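The Arms at Starnudden Are Slow, and the People Next to Them Have Noticed

Wed 23 November

The pitch came with a slide, as pitches do. On the left of the slide was a person bent over a bench, on the right the same person upright in front of a monitor, and between them an arrow. The company that drew the arrow is called Zodholm, and it leases robot cells to businesses that can't afford to buy them. The business looking at the slide was Limeswood, which takes in retired office computers and sells what can be sold. Limeswood signed in May.

I have been shown that arrow, or one like it, in grocery warehouses and a hospital laundry. I've learned to ask what the upright person is doing at the monitor, and for how much money. So I asked to spend a few days at Starnudden, the low building by the rail yard where Limeswood does its sorting, and to my surprise they let me.

The work is simple to explain and tiresome to do. Cards and other parts arrive mixed. Somebody has to decide what a thing is, whether it's worth testing, and where it goes next. Boards that can be hurt by static have to be bagged. Trays have to be filled so the test bench can pull from them in order. There are 35 people on the floor, split over two shifts, and until this year every part that went through the building passed through a pair of human hands at least four times.

Zodholm's promise was to take two of those four. The arms would do the moving between boxes, bags and trays, and the people would do the deciding. It sounds fair. The trouble is that in this job the moving and the deciding are the same act. A sorter picks up a card and by the time it has left the box she knows from the heft, the bracket and the state of the connectors where it's headed. Take away the picking up and you've taken away the moment when the thinking got done.

What the sorters have been given in its place is a screen and a queue. When the software isn't sure, it stops and asks. A sorter looks, taps a category, and the cell carries on. On my first afternoon I sat beside one of the screens and the requests came in bunches, with long dead stretches after them. The woman working it had been sorting for nine years. She told me she used to go home with sore wrists and now she goes home with a headache, and that she hasn't made up her mind which she prefers.
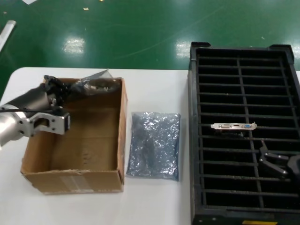 Management's numbers are better than I expected, I'll give them that. In the last full week before my visit the cells handled 3,141 parts, and 13 of those were dropped or put in the wrong place badly enough to be written up. Those are respectable figures. They are also figures for the cells only. Nobody at Limeswood could tell me how many parts the same floor space handled when people worked it, as it was never measured. The old system was judged by whether the trucks left on time, and they did.

There's a second number I had to ask for twice. Of the hours the cells were supposed to be running that week, 46 were lost to stops of one sort or another. Some were short waits for a tap on the screen. Others were a bag that wouldn't be gripped, or a tray set down a little crooked. Each of those needs a person to walk over, pause the cell, fix the thing and start it again. This job has no title and no line in the budget. The sorters call it babysitting and take turns at it without being told to.

To be fair to Zodholm, some of what they've changed is plainly good. The heavy lifting at the intake door is done by a hoist now, and I didn't meet one person who wanted it gone. Cut fingers are down, according to the floor supervisor, and the ugliest chore in the building, emptying boxes of tangled cable, has been cleared out of the sorters' day altogether and sent to an outside firm. But the hoist is a hoist. It has been possible to buy one for decades, and it didn't need an arrow on a slide.

The part I can't get comfortable with is the training. Every tap on the screen is kept, and every tap teaches the system a bit more of what the sorters know. That was in the contract. It was not in the staff meeting, or if it was, it went by quickly. When I raised it, a manager said everyone would "grow with the tools," and then that no jobs had been cut. Both may be true. Limeswood has also not replaced the last few people who left, and the sorting grade has been frozen at its old pay while what it asks for has changed a good deal.

A rival outfit, Higuchi, is watching all this from across the county. It looked at the same cells and passed, and spent the money on better benches, better lamps and a raise. I'd love to report that this worked wonders. It's too early, and their manager said as much. Turnover is lower, he thinks. Output is the same.

Back at Starnudden the lease runs for another two years. On my last morning the far cell had stopped again, and a sorter got up from her screen, pressed pause and leaned in over the table. She put the part where it belonged, pressed start, and went back to a queue that had grown while she was away.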